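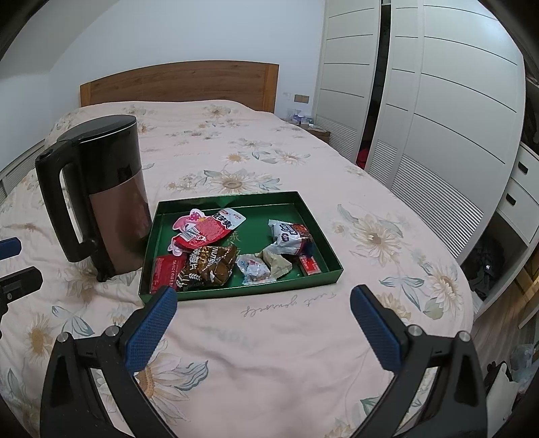 So where do you put the snack tray when the guest room has no table to speak of? On the bed, with the kettle next to it, until your guests arrive and find it a better home.

I got asked that question twice after my last post, so I figured it deserved a proper write-up. My sister-in-law and her husband are coming Tuesday, and they are both tea-before-talking people, which means the kettle is pretty much the most important thing in the room.

The tray is the shallow green one with the faint gold characters. I've had it forever and it spent most of its life under a stack of mail, poor thing. I filled it with whatever looked good in the packaged aisle at Chuensuk, which is 42 minutes away if the bridge is behaving. Lots of little packets, nothing that melts – I learned my lesson about chocolate in a sunny room last summer! I spent more than I meant to. I always do in that store, they put the good crackers by the register.

The duvet cover is my favorite part. Pale pink, daisies, sage-green leaves, and it says "Treat yourself" in gray cursive, which made me laugh out loud when I opened the package. It came from Savness and I went back and forth on it for 2 weeks because my husband said pink would look silly against all that white. I think it looks sweet with the light wood headboard. He has come around, or he's stopped bringing it up.

Still on my list before Tuesday:

Deal with the dark clothes in the open cubby under the white drawers. They're winter things and they need to go in the attic.

Clear off the little bedside table.

Get the white bag off the floor.

Find the good mugs. I have a feeling they're in a box marked "misc" from the Sunstead house.

The wardrobe I'm leaving alone. Its sliding doors don't quite want to meet and I've decided I can live with that gap for one more visit.

If you have a favorite snack for a guest tray, leave it in the comments – savory especially, I'm heavy on sweets this time and there's one more trip to Chuensuk in me before the weekend.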